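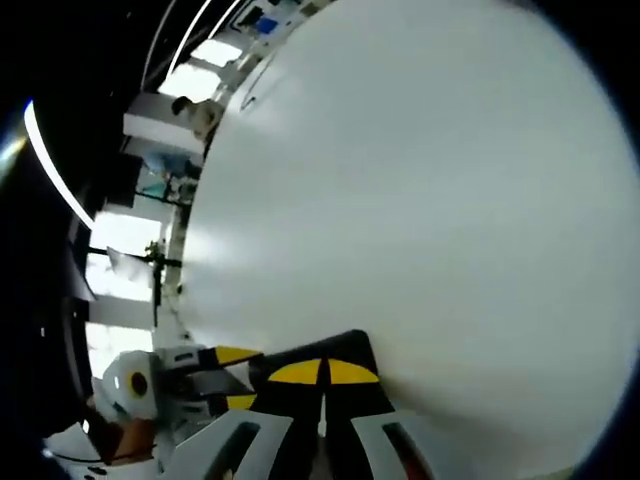

What is wrong with the Prollard hand-held gripper? The jaws on units from one production batch can stay closed after the handle is released, so the batch is being recalled.

Casusard, 2020-06-18. Sandhu is recalling 214 Prollard hand-held grippers after two users had fingers pinched between the jaws. Both were treated on site and went back to work the same day.

The fault lies in a return spring fitted to one batch. It can weaken after 900 closing cycles and leave the jaws shut under load. Grippers from other batches have a different spring and are safe to use.
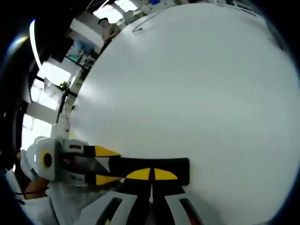
Owners should stop using an affected unit at once and unplug it before touching the jaws. The batch code ends in 70 and is printed on the delivery note.

"We should have caught this in testing, and we are sorry," said Huguette Simard, head of product safety at Sandhu. "The closing test now runs for much longer."

Replacement springs will be fitted free of charge. Repairs are due to finish in October.

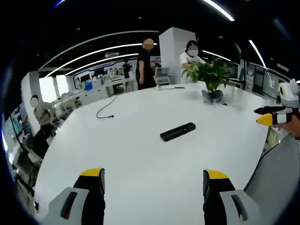

Contact
Mervin Pelletier, Sandhu press office, Casusard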